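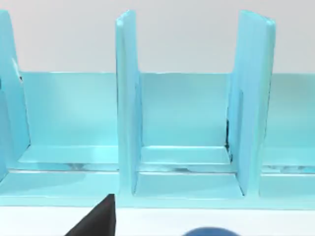

# About Lirkholm

Lirkholm tries out grippers, arms, cameras and controllers for people who are about to buy them and would like a second opinion from someone who isn't on commission. We do it in simulation first, where dropping things is free, and on the bench after that, where it's not.

The company was started by Sanne Van Hecke and Keith McKinnon, who had spent years reading spec sheets and had begun to take them personally. There are now five of us. Saulius Kuusk builds the simulated racks, tables and parts. Dirk Van Damme runs the real arms and sends Saulius long messages about friction.

**How a comparison works**

Every gripper gets the same 43 tasks, most of them dull. Pick it up, put it in the slot, don't hit the divider. A full run is 910 attempts per gripper, with the same controller settings unless the maker asks us to change them, in which case we print the request next to the score. Makers may comment on a report. They may not edit it, though two have tried.

**Tavel and Ruvine**

Tavel is our simulator setup. Ruvine is the bench in the back room, which has more character and worse lighting. When the two disagree, we publish both numbers and Hendrik Bosman goes quiet for an afternoon.

**Working with us**

Send us your gripper, its mounting plate and the manual you'd rather we didn't read. New comparisons start in January. Visitors are welcome after 2 p.m., once Dirk has had his coffee.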